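Mar 13, 2020

Okay, long one tonight, my wrist hurts and I'm typing this with my elbow propped on a pillow like some kind of duchess.

So today was basket day. I got to Boltham before eight, which for me is heroic, and Shiuli Barua had already been in and eaten the last of the good crackers. She'd left a sticky note on the bench with the plan for the day, and the plan for the day was one line: green basket, left side, start open. That's it! That's how she writes plans. I love her and I want to shake her.

I should put down how this works before I forget how strange it felt at first, because already it's starting to feel like a normal job. I hold the gripper in my hand (it's basically a pair of fat black plastic fingers with a trigger, and the camera rides along on top) and I do the thing I want the robot to learn. I do it again, and again. The arm itself isn't even in my room, it's down the hall, and it gets fed everything I did overnight. My friends think I drive a robot around with a joystick all day. I did do that in January, with the remote setup, and I was so bad at it! There's a lag, tiny, but your hand knows, and you overshoot and then you overcorrect and then you're chasing your own wobble across the table. With the hand-held one I just move. Mostly.

The trouble is that I move like a person. I never thought about how I pick up a basket until I had to do it for an audience. I'd come in at the rim all sideways, sort of hooking it, with a little flick at the end, and Shiuli played it back and asked me what the flick was for. I had no answer. It's just how I pick up a basket! Apparently I flick everything. I went home last week and watched myself take a pan off the stove and there it was, flick.

So now I do what she calls the boring approach. Fingers wide open, low, come in over the table at the same speed the whole way, square up to the rim, close, wait a beat, lift. The wait a beat part kills me. It feels like an hour. But the arm down the hall has no idea when "closed" is closed unless I show it, so I stand there and hold and count in my head and try not to hum.

I got through the first batch by ten or so with the basket close in and straight on, and that was fine. Then I started moving it out to the left, on the diagonal, which is the part I'd been dreading. You have to begin every run from way off to the side with nothing between the fingers but table, and then find your way over, and it can't look like you knew where you were going from the beginning. Except of course I did know, I'm the one who put the basket there.

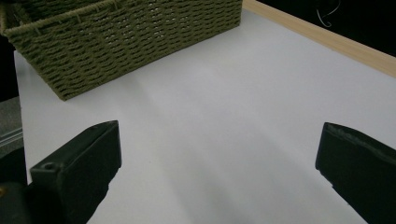

Rajitha Seneviratne told me at lunch that I should stop trying to make them all perfect, that if every run goes straight to the rim then the arm never learns what to do when it's a bit off, and that some of the most useful ones in the whole Tritberg set were the ones where the person messed up and fixed it. I said that sounded like an excuse for messing up. The reply was that it was, sort of, but a true one.

Which annoyed me for a good twenty minutes, since I'd spent all morning throwing out anything with a correction in it. I went back through the discard folder with my sandwich and rescued a bunch. There's one where I come in too high, stop, drop down, and carry on, and I swear it's nicer than the clean ones. You can see it thinking. (Me thinking. You can see me thinking.)

After lunch I did what I should have done all along and started a little bit wrong on purpose. Too far right, then too far back, then with my wrist rolled. Recovering is way harder than doing it properly, and a fake mistake is pretty obvious on playback, so I ended up closing my eyes, moving my hand somewhere, opening my eyes and going from there. Felt ridiculous. Worked pretty well, I think? I'll find out Monday.

Final count was 89 keepers. The big number for the whole batch is 2000, shared between all of us, and I've decided not to do the math on how many more basket days that makes.

The other thing, and I want to remember this, is that Shiuli let me go down the hall at four and watch the arm run on last week's stuff. I'd never seen it run on mine. It was the cup one, and it slid in low, squared up, closed, and then it waited. It waited a beat! My beat! I nearly yelled. It held there exactly like I do, with that dumb little pause, and then up it went. I made her run it again. The second time it missed the cup completely and pinched the air and lifted the air with total confidence, and I felt just as proud, which I'm guessing is what having kids is like.

Then she looked at me sideways and said to watch the end, right at the top of the lift. And there was the flick. Small, but there.

Anyway. Home late, noodles, ice on the wrist. I need to ask about swapping hands, I'm not sure if lefty runs even count. Also need to bring my own crackers and hide them. Also call Mom back, she's left two messages.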